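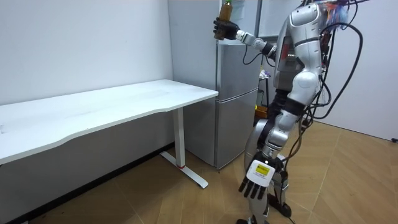

Lesano's new drinks corner is open

If you've been up to the second floor at Lesano this month, you already know - we finally have a drinks corner! A white desk along the wall, a two-door fridge next to it, and cold tea for anybody who wanders by. I've been asking for this forever, so please let me enjoy it.

The money came out of the July social budget, and Iqra Sandhu got the whole thing set up for a bit under 1,000 dollars, fridge included. She picked the desk with the curved front edge over a plain one, and I love it (you can stand right up in the curve and chat, which I do too much). The first order of tea was 40 bottles from Gristen.

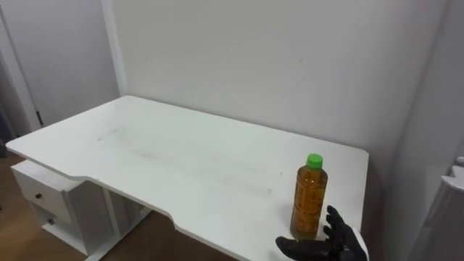

Do we have to pay for the tea?
It's free through the end of the summer. After that Iqra will look at what we're going through and set a price per bottle.

Jawad Talpur is doing the restocking, usually before 9 in the morning, and he'd like a note on the fridge door if you spot that we're running low. He's also taking requests for other flavors. I've already put in for peach, twice. 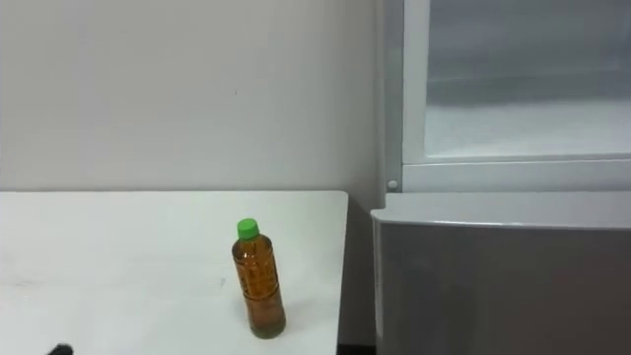

A couple of small things while I'm at it. Please wipe the desk if you spill, that white top shows every mark. Screw the caps back on before the empties go in the bin by the stairs. And if you bring your own drinks, write your name on them - the fridge is shared with the Clornenon folks down the hall, and they get thirsty too!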